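Sovholm双臂桌面操作项目 阶段报告
右手拇指异常下压故障的定位与处理

小组成员:Manon Fehr、Periklis Makris、Corrado Messina
指导教师:Graziella Morelli
报告范围:仿真部分。真机部分由另一组单独提交。

1 问题概述

本项目要求双臂机器人在仿真厨房台面上完成取放任务,两臂末端均为多指灵巧手。本阶段的任务是由右手从砧板上抓取圆环形切片并放入深色圆盘,左手在任务过程中保持张开待命,不参与抓取。

批量评测共运行958个回合,其中115个回合因接触力超过上限而被终止,占12.0%。此前小批量调试时没有出现过同类终止,因此该问题是在批量评测结束后统计日志时才发现的。

超限终止在仿真中只表现为一条日志,但同一套控制代码计划移植到真机。指导教师要求在移植之前查明原因,并说明安全监控模块为何没有提前减速。本报告按此要求编写,抓取成功率不在讨论范围之内。

2 系统构成

2.1 场景
台面为白色大理石材质。物体包括砧板、圆环形切片、苹果、浅灰色方形垫、深色圆盘和白碗。苹果置于垫上,切片置于砧板上。每个回合开始时,砧板和切片的位姿在小范围内随机扰动,其余物体的位姿也有扰动,但与本任务无直接关系。

2.2 控制
控制分为三层。上层策略网络输出两侧腕部的目标位姿和手指的归一化开合指令。中间层Tapsell负责将归一化指令映射为各关节目标角,并做限位裁剪。底层为关节位置控制器。

Tapsell由上一届同学编写,本组沿用,只修改了配置文件。故障前对它的了解仅限于接口说明。

2.3 安全监控
安全监控为独立模块,有两级动作:
第一级,手部任一监测点与台面或砧板的距离小于阈值时,腕部速度降至低速档;
第二级,接触力超过上限时立即冻结所有关节目标并终止回合。
设计意图是让第一级处理绝大多数接近过程,第二级只作兜底。

3 故障现象

3.1 回合内表现
对被终止的回合逐一回放后,可以归纳出一个主要模式。右手移动到砧板上方,腕部下降,四指尚未到达切片高度,拇指已先接触砧板表面。腕部继续下降,接触力迅速上升,触发第二级动作。整个过程中第一级没有动作,腕部以正常速度完成了接触。

终止时右手四指的姿态与成功回合接近,差别集中在拇指。成功回合中拇指在下降末段向切片一侧内收;故障回合中拇指停在伸直朝下的位置不再运动,而策略网络输出的内收指令仍在增大。

3.2 分布
按终止原因整理如下:
拇指首先接触砧板:97个回合
其他:18个回合
合计:115个回合
3.3 与初始条件的关系
拇指接触类故障集中在切片靠近砧板远端的初始条件下。此时右臂伸展较远,腕部俯仰角偏大,拇指更接近竖直。切片靠近中部时同样存在拇指不内收的现象,但拇指尖端与砧板之间尚有余量,回合可以正常结束。也就是说,关节行为异常的回合数大于被终止的回合数。前期调试恰好只使用了切片居中的初始条件。

4 定位过程

4.1 排除策略网络
最初的判断是策略网络在远端样本上泛化不足。Manon Fehr将故障回合的策略输出保存下来,绕过网络直接回放给Tapsell,拇指仍然不内收。随后用手写的正弦指令单独驱动右手拇指,现象可复现。策略网络不是直接原因。

这一步耗时偏长。在此之前小组已经补采了一批远端样本并重新训练,对故障率没有改善,这部分工作事后看是浪费的。

4.2 检查底层控制器
对比拇指对掌关节的目标角与实际角,两者跟踪误差正常。目标角本身停在某一固定值上,因此问题位于目标角生成环节,即Tapsell内部。

4.3 限位裁剪
Periklis Makris在限位裁剪之前和之后各加一个记录点。裁剪前的目标角随指令正常变化,裁剪后的目标角停在零位。查配置文件,左右手拇指对掌关节使用同一组上下限。

右手模型由左手模型镜像得到。镜像时关节轴方向取反,因此右手内收对应的关节角为负值,而限位表直接复制自左手,下限为零。所有负的目标角被裁剪为零,拇指被锁定在不内收的位置。其余四指的屈曲轴在镜像后方向不变,不受影响,这也是肉眼观察四指动作时没有发现异常的原因。

Tapsell在裁剪发生时不输出警告。接口说明中写有“超限指令将被静默裁剪”,本组当时没有注意这一句。

4.4 安全监控未减速的原因
第一级动作依赖监测点列表。列表按名称匹配生成,规则为提取名称中含有“finger”和“palm”的几何体。左右手模型中拇指的几何体名称均为“thumb”开头,未被匹配。因此两只手的拇指从未进入距离监测,左手之所以没有出现问题,只是因为任务中左手不下降。

这一缺陷与限位错误相互独立。即使限位正确,拇指在其他动作中接近台面时也不会触发减速。从安全角度看,该缺陷的严重程度高于限位错误。

4.5 其余18个回合
这部分回合中首先接触的是砧板,但接触部位不是拇指。其中一部分为手掌下缘碰到砧板边缘,第一级已经触发,但低速档仍然偏快,减速后来不及停止。另一部分为接触力在单个仿真步内出现尖峰,前后各步均在正常范围内。

5 修改措施

(1)限位表按左右手分别给出。镜像关节的上下限由脚本根据轴方向自动生成,不再手工复制。
(2)Tapsell在裁剪量超过容差时输出警告;同一关节连续多步被裁剪时,回合标记为无效。
(3)监测点改为显式列表,覆盖手掌和全部手指,包括拇指。启动时将列表与模型中手部碰撞几何体逐项核对,有遗漏则拒绝启动。
(4)低速档的速度改为随距离递减,接近零距离时腕部下降速度为零,除非上层明确发出接触指令。
(5)接触力超限判定未作修改。曾考虑对接触力做滤波以消除尖峰,Graziella Morelli不同意,理由是在原因不明时滤波会掩盖真实接触。本组接受该意见。

6 验证

6.1 单关节测试
对两只手的每个关节单独施加全行程指令,检查裁剪前后目标角是否一致。修改后全部通过。使用修改前的配置重复该测试,右手拇指对掌关节报错,说明该测试能够检出本次故障。

6.2 监控测试
人为将各手指逐一伸出并令腕部向台面下降,检查第一级是否触发。两只手的所有手指均能触发。该测试不经过策略网络。

6.3 批量复测
使用与首次评测相同的随机种子复测958个回合。策略网络权重与首次评测一致,不使用4.1中重新训练的版本。

首次评测:终止115个回合
仅应用措施(1):终止18个回合
应用全部措施:终止6个回合

仅应用措施(1)时剩余的回合与4.5所述回合编号完全相同。应用全部措施后剩余的6个回合均为单步力尖峰,手掌边缘碰撞不再出现。措施(4)使回合平均时长有所增加,尚未评估对真机任务节拍的影响。

7 遗留问题

力尖峰的原因没有查明。目前的推测是砧板把手镂空处的碰撞网格存在过于细长的三角面,接触求解时法向不稳定。支持这一推测的是尖峰多出现在砧板位姿扰动较大时;不支持的是右手的接触位置并不总在镂空附近。Corrado Messina准备用简化网格替换后再测一次,结果未能赶上本报告。

真机手的关节轴方向定义与仿真是否一致也没有核对。厂商资料中的正方向以图示给出,与本组模型的对应关系需要在断开负载的条件下逐关节验证。在完成该项之前不应将限位表直接下发到真机。

此外,评测脚本只统计终止回合,不统计关节裁剪,使得一部分行为异常但未终止的回合被计为成功。首次评测给出的成功率因此不宜引用。

8 小结

故障由镜像手模型的限位表错误引起,安全监控因监测点匹配规则遗漏拇指而未减速。两处错误均在配置层面,均可由启动时的自检发现。自检脚本已合入主分支,后续小组更换手部模型时必须先运行。

评测所用场景的渲染结果如下,右手位于砧板上方,拇指朝下,左手张开,停在方垫与砧板之间的台面上方。

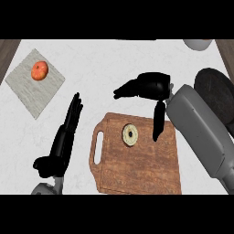

附录A 自检脚本运行顺序
1. 载入双手模型,生成左右手限位表。
2. 核对监测点列表与手部碰撞几何体。
3. 执行单关节全行程测试,保存裁剪日志。
4. 执行监控触发测试。
5. 以上任一项未通过时,不得启动批量评测。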